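Zavden cell notebook, August
Simulated twin of the two-arm bench, third go

Back on the twin this morning after leaving it to sulk since the Hatstead demo. The plan was to get the wrist views and the outside view agreeing with each other before I touch anything on the real cell, and then work through the list of things Vik (our scheduler, for anyone reading this who has only just joined) keeps complaining about. Coffee made, door shut, off we go. Same run for all three of these.
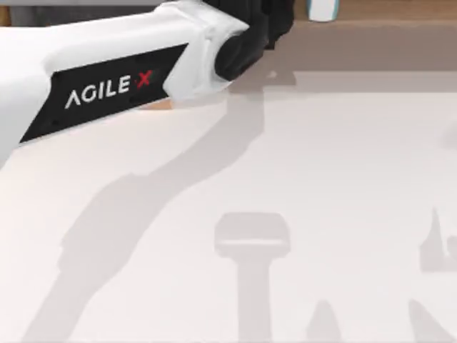
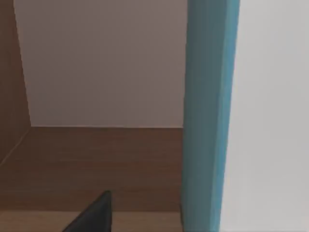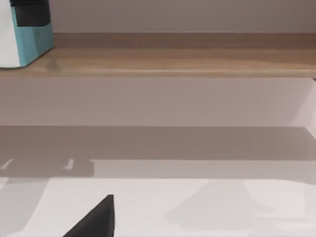
The thing I really wanted to sort out was the wrist mount offset. On the real cell we changed the bracket at the start of the month, and the model was still carrying the old numbers, so every wrist view came out a hair too low and the grasp planner was aiming at the front of shelves when it should have been aiming over them. I put the new bracket values in, restarted, and used the cabinet compartment as my check. It's a good one for this, with the paler strip along the front of the floor giving you a nice straight line to judge the finger tip against. I can hold a ruler up to the monitor (very scientific, I know) and compare it with the same pose from the old model. The old numbers are commented out in the config, please don't delete them yet! I want to be able to swap back if the real arm disagrees with me.

Next, the shadows. I'd been moaning for ages that the outside view was hard to read, and there's my reason, all over the pale tabletop: the arm's own shadow bent like an elbow, plus a T-shaped one at the bottom and a spiky one out on the right. The part detector loves them. Give it a soft grey blob with a point on it and it will happily hand you a bounding box. I'm not going to switch shadows off altogether, as the real bench has them too and we'd only be storing up trouble, but I've softened the main light and dropped its intensity from 500 to 300 in the scene file. Those are just the renderer's own units, so don't go looking for a lamp that matches. Detector to be rerun overnight on the new setting.

Joint limits next. Vik logged 278 warnings on the last long run, nearly all of them joint five on the left arm, and I was all set to blame the planner. Had a dig and found the soft limit in the model was tighter than the one on the controller, left over from when we had the longer fingers fitted at Nitatton. Matched them up. Ran the short routine twice and got no warnings either time, so I'm cautiously pleased, but the short routine barely bends that joint and I wouldn't hang anything on it.

Also found the seed was fixed at 1061 in the launch script. My fault, I did that for the demo and forgot. Every "random" start since has been the same start. Sorry, all. It's back to drawing a fresh one each time and writing it to the top of the log.

On the real cell, after lunch: wiped down both wrists, checked the bracket screws (one on the left was a touch slack, nipped it up and put a paint mark across the head), and re-routed the cable that keeps catching behind the elbow. It wants a proper clip. There's a strip of velcro on it for now and it'll do for a week.

Still to do:
Compare finger tip position, model against real arm, same pose, both wrists
Rerun detector with the softer light and look at the false hits by eye
Long run with the new joint five limit, leave Vik logging everything
Order cable clips, the wide ones
Move the bracket drawing into the shared folder, it's still on my desktop

Left the cell powered down with the key in the drawer at half past five. The twin is still running on the big machine, so please don't reboot it before the detector job has finished.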